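Blog Archive Topics Workshop notes About Search

Notebook > Storage and display > Fresh goods

Tray angle, basket handles and other small corrections

29 April 2026

I have been revising my notes on laying out a small produce corner, the kind that fits in part of a room and has to serve as practice shop, packing point and occasional lunch table. The first version was written after the Pleven job in September and had several errors in it. Reto Gruber pointed out two of them. I found the others by having to work with my own measurements.

The subject is narrow. It covers one sloped stand for vegetables, one table for setting things down, one open shelving unit and a stack of hand baskets. Anyone fitting out a proper store will have a supplier who does this by catalog. These notes are for people who have a wall, a carpet they are not allowed to remove and a limited budget.

Tray angle

The original note said 28 degrees for the upper tray. That figure was wrong for round or tapered goods. Cucumbers laid across the slope will start to roll at that angle once the front row is taken out, and the ones behind them follow. Laid with their length running down the slope they stay put longer but look untidy after the first few are removed, and they expose the cut ends.

I reset the tray to 23 degrees. At that angle cucumbers stacked three deep hold against the side of the crate without a divider, provided the stack begins at the side wall and is built inward. Napa cabbage is not sensitive to angle at all. The heads are heavy and the leaves grip each other. A single row of them makes a good fixed boundary, and anything that wants to slide can be placed next to the row and will stop there.

Bundled greens go at the top. Their stems are thin and bruise under weight, and the top of the slope is the only position where nothing comes to rest against them. They also dry out faster there, so the bundles have to be turned and misted more often than the cabbage. I have accepted this.

Gruber's correction concerned the lip. I had specified a 13 mm lip at the front of the crate. He measured the one on the Bokirmont stand and found that the inner height was lower than the outer height by the thickness of the base board, which I had failed to subtract. A cabbage does not care. A cucumber does. The note now gives the inner height.

Stand, frame and front panel

The Bokirmont stand is a metal frame with the trays hung on it. It came in two cartons with the hardware in a single bag, unsorted. Sorting took longer than assembly. The frame goes together with hex bolts, and the bolts at the rear feet should be left finger tight until the stand is standing where it will stay. On carpet, one foot always sinks slightly more than the others. If everything is tightened on a workbench first, the frame arrives on the carpet square and then twists.

The lower front is closed off with a wooden panel. I considered leaving it open for storing empty crates. The closed panel is better in a small room, where people stand close and their shoes reach the base. It also hides the leveling shims, of which there are more than I would like.

The whole assembly cost 1459 before delivery, which is too much for what it is. The Ortner version is cheaper and has the same footprint, but its tray brackets have two positions only, and neither of them is near 23 degrees. For a stand that will carry boxed goods I would buy the Ortner without hesitation. For loose vegetables the adjustable bracket justifies part of the difference. I would not say all of it.

Shelving

Dry goods go on a separate unit with wire-mesh shelving. Mesh is easy to clean and lets you see from below that something has leaked. Its disadvantage is that small packets tip into the openings at the edges. A sheet of stiff card cut to size fixes this and can be thrown out when it gets dirty. I would not use card on the lowest shelf, where a wet mop will find it.

The shelving should stand away from the produce. This is partly to keep moisture off the cardboard packaging and partly a matter of traffic. Two people can work in a room this size if one of them is at the shelves and the other at the vegetables. They cannot both work at the same end. At Pleven we had both units on the short wall and spent most of the first day stepping around each other.

The table

The setting-down table was the least considered item in the first plan, and it is the one that gets used most. I had drawn a rectangular one. The person paying for the furniture already had a round one. I argued for the rectangle on grounds of area and lost.

Having used the round one for some months, I have changed the note. There is less usable area, which I maintain, but there are no corners to catch a hip or a basket on, and it can be approached from any direction. In a room where the walking path changes according to where the crates have been put, this is worth more than I had allowed for. The light marbled top also shows soil and leaf fragments clearly, so it gets wiped. A dark top of the same size would be wiped half as often, judging by the one in my kitchen.

The rule for the table is that it holds what is being packed and nothing else. Clipboards, tape, cups and string go on the shelving. It takes one basket comfortably and two if both are kept back from the edge.
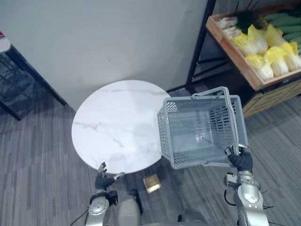
Filed under: Baskets and hand carriers

The baskets are gray plastic with slotted sides and a pair of folding handles. I have used four makes over the years and the differences are mostly in the hinge. On a good hinge the handles fold flat to the rim when released and do not pinch. On a poor one a handle stops part of the way and has to be pushed, which means it is in the way whenever something is placed in the basket from that side.

Both handles are meant to be brought together for carrying. With one handle only, the basket hangs at a slant and the load shifts to the low side. For an empty basket this does not matter. Tipping one up by a single handle is a quick way to look at the floor of it before packing, and I recommend doing so, given how often a leaf or a rubber band stays behind in the slots.

With a load of cabbage in it, lifting by one handle is a different matter. The Stavon baskets I used at Pleven had handle pins pressed into the side wall with no collar. Two of them pulled out under one-sided lifting, in both cases with roughly half a load. The basket bodies were undamaged. Replacement handles are not sold separately, so the bodies are now used for storing hose fittings.

Slotted sides are preferable to solid ones for fresh goods. Washed greens drain through them and the basket weighs less. The cost is that thin stems work their way out through the slots and snap off when the basket is set down against something. Put the bundles in last, on top, with the stems pointing inward. Cucumbers can lie along the long side. Cabbage goes in first, base down if it fits that way and on its side if it does not.

Packing order, revised

Cabbage, then cucumbers, then greens. The first version had cucumbers at the bottom on the reasoning that they are firm. They are, but they form an uneven floor and a cabbage placed on them rocks. With the cabbage down first, the cucumbers fill the gap beside it and hold it in place.

The walking order should match. On the current stand it does not. The cabbage and cucumbers are side by side, which is fine, but the greens are at the top and the hand passes over them to reach nothing else, so people tend to take them first and then set them aside on the table while packing the rest. I have no fix for this short of a second tray. A hook on the side of the frame was suggested and tried – it was in the way of the brackets.

Carpet

A striped carpet is useful for alignment. If the stripes run true to the wall, the stand can be set by eye against them and will be close enough. Check the stripes against the wall first. At Pleven they were off by a visible amount and I squared the stand to the carpet, which made it crooked to everything else.

Water on carpet tile is less of a problem than I expected, as long as the misting is light and a cloth is kept within reach. Soil is worse. It goes into the pile and comes out only with a vacuum, and the vacuum will not go under the front panel. I have started knocking the cabbage roots clean outdoors before they come in.

Still open: the second tray, the bracket spacing if one is added, and whether the shims can be replaced with screw feet of the same thread as the frame bolts. I have ordered a set of feet to try. The thread is not stated on the packet.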